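Teaching the arm to put fruit in a basket – quick guide

Posted 10/29/18 by Marisa Morelli

Wrote this up fast so people stop asking me in the corridor. Covers the fruit task on the Bellance arm, driven by remote with the Pace hand controller. If you're guiding the arm by hand instead, most of it still holds, skip the pairing bit.

Before you start

Arm on, stop button where your free hand can reach it. Not behind you. Controller charged – it dies without warning and you lose the run.

Start Tutemen, open a new session, pick "pick and place". Name it something you'll recognise. "test2" is no good to anyone in December.

Pair the controller. Hold the side button for 3 seconds, let go, wait for the buzz. No buzz, do it again. If the gripper twitches when you let go that's normal.

Check the wrist view on screen. Lens wiped? Fingers showing at the bottom? Good. If you can't see the tips, the mount has slipped, so sort that before anything else.

Laying out the fruit

Apples and oranges, mixed. Put a few in a tight bunch and some well apart, becuase the robot needs to see both. Bunched ones are harder. Fine, that's the point. Leave a clear patch in front of the gripper so you've got somewhere to come down if it goes wrong.

Basket off to one side, handle wherever it falls. Move it a bit between runs. Don't line everything up neatly, you'll get a robot that only works on neat tables.

Glare: the black top throws light back badly on one side. Leave it if you can still make out the fruit on screen. Tilt the lamp if you can't.

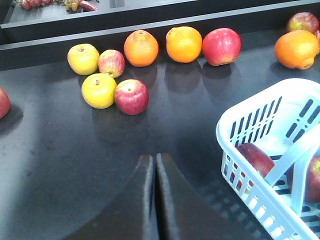 Driving a run

Squeeze the trigger halfway to wake the arm. Then move slow. Slower than that. Your hand is the lesson, so every wobble goes in.

Pick one piece and commit to it. Don't hover over an apple, change your mind and swing off to an orange. The model learns dithering very well.

Come in from above, fingers open, wrist straight. With a bunch, take an outside one first. Line the fingers up so they go down either side, not on top of the neighbour. Close gently until the fruit stops shifting, then a touch more. Apples are slippery near the stem, grip round the fattest part.

Lift straight up. Properly up, clear of the basket rim and the handle as well. Across, pause, lower, open. Don't drop from a height – they bounce and bruise, and you end up chasing one across the table.

Back to the start pose. Press save. One piece of fruit is one run.

When it goes wrong

Dropped one but it's still on the table? Pick it up again and carry on. Keep that run, tag it "recovery". Those are worth having.

Knocked the basket over, hit the table, or hit stop: bin it. Same if somebody reached in while you were recording.

Lag on the controller – stop, wait, unpair, pair again. Don't fight it.

How many

We did 20 as a first go and the arm sort of waved at the fruit. Kept going to 572 and it would take lone pieces happily but made a mess of bunches. At 662, most of the extra ones being bunches, it got a lot better. So if you're short of time record the hard ones. I'd do that from the start next time.

Swap drivers now and then if you can. Everyone has habits, mine is coming in from the left.

After

Watch a few runs back at double speed before you upload. Bad ones jump out. Delete them, then send the rest to the Eltport folder, the whole session and not loose files, or teh labels come adrift.

Park the arm, put the controller on charge, fruit back in the fridge.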